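형사정책 특강 5주차 강의 노트
주제: 양형과 상소, 가석방 제한 기간은 어떻게 정해지는가

지난주에 이어 종신형 선고 이후의 문제를 다룬다. 4주차에서 유죄 인정과 양형 심리가 분리되는 구조를 보았으므로 이번 주는 그 다음 단계, 즉 선고된 형에 대해 누가 어떤 이유로 다툴 수 있는지를 중심으로 읽는다. 읽을 자료는 강의 자료집 60쪽부터 114쪽까지이다. 각주는 시험 범위에 넣지 않는다.

1. 종신형과 가석방 제한 기간

종신형이라는 말은 나라마다 다른 내용을 가리킨다. 가석방이 전혀 허용되지 않는 형을 뜻하는 곳도 있고, 일정 기간이 지나면 가석방 심사를 신청할 수 있는 형을 뜻하는 곳도 있다. 뒤의 경우 재판부가 실제로 판단하는 것은 심사를 신청할 수 있게 되는 시점이다. 이 기간을 이 수업에서는 '가석방 제한 기간'으로 통일해서 부른다. 자료집에는 '최소 복역 기간'이라고 번역된 곳도 있는데 같은 말로 읽으면 된다.

제한 기간이 끝났다고 해서 석방되는 것은 아니다. 신청 자격이 생길 뿐이고, 심사 기관이 거절하면 계속 복역한다. 석방되더라도 형은 평생 남으며 보호관찰 조건을 어기면 다시 수용될 수 있다. 작년 답안지에서 가장 많이 틀린 부분이므로 구분해서 정리해 둘 것.

2. 피해자가 여럿일 때

한 사건에서 여러 사람이 살해된 경우 제한 기간을 더할 수 있는지가 문제가 된다. 방식은 크게 두 가지이다.

병과(순차 집행): 피해자별로 정한 기간을 차례로 더한다.
병행(동시 집행): 여러 기간이 같은 시점에 시작되어 함께 진행된다.

병과를 지지하는 쪽은 피해자 한 사람 한 사람의 죽음이 형에 반영되어야 한다고 본다. 병행이면 두 번째 살인부터는 형이 늘지 않는 결과가 된다는 것이다. 반대하는 쪽은 합산한 기간이 사람의 기대수명을 넘으면 가석방 심사 자체가 의미를 잃고, 이는 잔혹한 형벌의 금지 원칙에 어긋난다고 본다. 자료집의 케타니(Lahcen Kettani) 논문이 앞의 입장, 헤멀리(Rosalie Hämmerli) 논문이 뒤의 입장이다. 두 글 모두 비례성 원칙을 근거로 드는데, 무엇에 대한 비례인지가 서로 다르다. 케타니는 침해된 생명의 수, 헤멀리는 행위자의 책임과 사회 복귀 가능성을 기준으로 삼는다.

재판부가 합산과 병행의 중간에 해당하는 기간을 임의로 정할 수 있는지도 따로 검토해야 한다. 법률에 단위가 정해져 있다면 그 단위를 쪼개는 것은 해석의 범위를 넘는다는 비판이 가능하다. 이 쟁점은 다음 항목의 상소 이유와 연결된다.
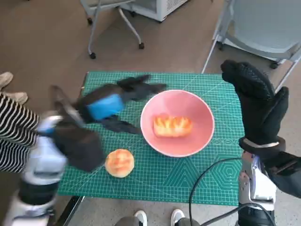 3. 누가 상소할 수 있는가

상소권자는 검사와 피고인이다. 피해자와 유족은 당사자가 아니기 때문에 직접 상소할 수 없는 것이 원칙이다. 유족 단체나 종교 공동체가 성명을 내고 검찰에 상소를 요청하는 일은 자주 있지만, 법적으로는 의견 표명에 해당한다. 검사가 이를 따를 의무는 없다.

검사의 양형 상소에서 주로 주장되는 이유는 다음과 같다.

가. 법률의 적용이나 해석을 잘못하였다.
나. 고려해야 할 가중 사유를 고려하지 않았다.
다. 형이 범행의 중대성에 비해 명백히 가볍다.

'다'의 경우 상급심은 자신이라면 다른 형을 선고했을 것이라는 이유만으로 원심을 바꾸지 않는다. 양형은 사실심 재판부의 재량에 속하고, 그 재량의 한계를 벗어났을 때 개입한다. 실무에서 '가'와 '다'를 함께 주장하는 것은 이 문턱이 높기 때문이다.

피고인 쪽의 상소는 대개 기간이 지나치게 길다는 주장이다. 근거 법률 자체가 위헌이라는 주장을 함께 내기도 한다. 이때 법률이 무효로 판단되면 같은 조항으로 형을 받은 다른 수형자의 제한 기간도 다시 문제가 된다. 소급효는 9주차에서 다루므로 지금은 문제가 있다는 점만 기억하면 된다.

4. 혐오 동기와 가중

피해자가 속한 종교나 인종에 대한 편견이 범행 동기인 경우 많은 나라에서 이를 가중 사유로 둔다. 별도의 죄를 만드는 방식과 일반적인 양형 사유로 두는 방식이 있다. 입증의 대상은 피고인의 동기이므로 검색 기록, 대화 내용, 사건 전후의 진술이 증거로 쓰인다.

테러 관련 죄로 기소할 것인지는 다른 문제이다. 테러죄는 보통 정치적, 종교적, 이념적 목적에 더해 대중을 위협하려는 의도를 요구한다. 검사가 살인죄만으로 최고형을 구할 수 있다고 판단하면 입증 부담이 더 큰 죄명을 추가하지 않는 경우가 있다. 피해 공동체는 이 선택을 사건의 성격을 축소한 것으로 받아들이기도 한다. 베나니(Khadija Bennani)의 면접 연구가 이 간극을 다룬다. 응답자 다수는 형의 길이와 판결문의 명칭을 별개로 생각했고, 명칭에 대한 불만이 더 오래 남았다고 한다.

5. 피해자 진술의 자리

양형 심리에서 유족과 생존자는 피해 진술서를 제출하거나 법정에서 낭독할 수 있다. 진술의 내용은 범죄가 미친 영향에 한정되며 구체적인 형량에 대한 의견은 제한되는 것이 보통이다. 목격자의 후유증이나 예배 장소를 옮긴 일처럼 공동체 전체가 입은 영향을 적을 수 있는지는 법역마다 다르다. 일부에서는 공동체 명의의 진술서를 따로 받는다.

토론 준비
다음 시간 앞부분에 조별로 발표한다. 찬반은 조에서 정한다.

1조: 제한 기간의 합산은 허용되어야 하는가.
2조: 유족에게 제한적인 상소권을 줄 수 있는가.
3조: 공동체 피해 진술서를 양형 자료로 인정할 것인가.

과제
케타니와 헤멀리의 논문을 비교하여 600자 이내로 요약한다. 자신의 의견은 쓰지 않는다. 인용할 때는 자료집 쪽수를 적고, 인터넷 기사만을 근거로 한 서술은 감점한다. 제출은 수업 시작 전까지 강의 게시판에 파일로 올린다. 판결문 원문을 읽고 싶은 사람은 자료집 부록의 목록을 참고하되, 1심과 항소심 판결을 섞어 인용하지 않도록 심급을 반드시 표시할 것.

6주차는 가석방 심사 기관의 구성과 심사 기준이다. 자료집 다음 장을 미리 읽어 온다.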